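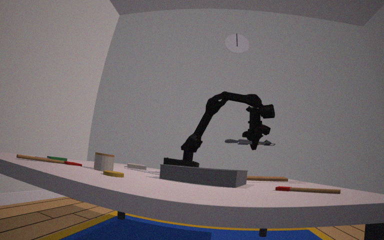
Robot arm going in at the prep bench. What happens to the three of us who work there?
Posted in Workplace & Jobs

I work at a kitchenware outfit, on the bench where we sort and lay out utensils for the sample sets. In August management announced that an arm would be doing the picking and placing. Right now it only exists on a screen. They run it in simulation all day and show us stills, which we are supposed to find exciting. Our target is 900 pieces a shift and the slide deck says the arm will "free us up." Free us up for what was not on a slide. Has anyone been through this? Should I be polishing my resume or learning the software?

Clellska

2 replies

Gus Rosenthal

Both, but start with the software. We got ours at the Ambrose warehouse and I went in expecting a box for my belongings. What I got was a tablet and a new title, with the old paycheck attached.

Get the simulation stills and look at them the way you look at your bench. Here's one from the set Clellska sent me. Spatula, something like a knife, something like a brush, a tray, all spread over a white table: 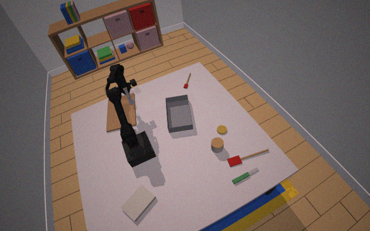

What I'd ask about it

Who decides how things get laid out before the arm starts? On our floor that became a person's job, and it went to whoever asked first. Also ask who stops the thing when a handle is pointing the wrong way, and whether that minute counts against your 900. Ours did until we complained. And a pale, knife-like blade on a white table is hard enough for me to pick out, so ask how they plan to test that with real knives.

Get the answers in writing. Our supervisor remembered the Tuesday meeting very differently by Wednesday.

The work did change. My shoulder is better. I also talk to fewer people and spend 44 minutes every morning on a checklist written by somebody who has never held a spatula for money.

Todis

they said the same at my place, "no one is losing their job." 14 of us then, 9 now, everybody else "moved on to new opportunities." get the resume done. the arm is fine by the way, never had a problem with the arm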